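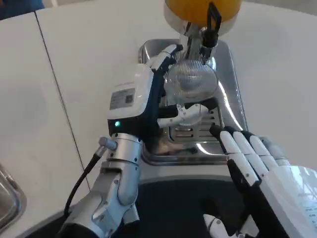 5.3 Teaching the coffee task by remote control

Before you begin, please read section 5.1 on the headset and make sure somebody is standing by the stop button. A first lesson usually takes a good part of the morning, so do make yourself comfortable (and have a cup of something first, if you can!).

1. Switch on the arms and wait for the light on the gripper housing to settle to a steady green.

2. Put on the headset and look down at the drip tray. Move your own head slowly until you can see both the gripper and the five-fingered hand without straining your neck.

3. Bring the left gripper in towards the portafilter, with one finger over the top and the jaw beneath. Take your time over this. New operators tend to rush the last little bit, and it is much the hardest part to tidy up later.

4. Close the jaw gently until the force reading reaches 200, then stop. You should never need more than 362, even with a stiff machine.

5. Keep the right hand open and low, fingers lightly curled, near the front of the drip tray. Let it rest there quietly while the left arm does its work.

6. Press Record, carry out the movement once from start to finish, and press Record again. If you make a muddle of it, say "discard" and simply start over.

Caution: Keep the arm's cable clear of the elbow at all times. Do not reach across the counter while recording is on.

Note: Fifty good, unhurried lessons will serve you far better than 500 hasty ones. The Jambridge set contains 1,448 in all, and Jhosep Tello, who looked after it, still threw out every one in which the gripper had slipped.

7. When you have finished, open the jaw fully, draw both arms back to the rest position and save the session under your own name. Checking and trimming are covered in section 5.4.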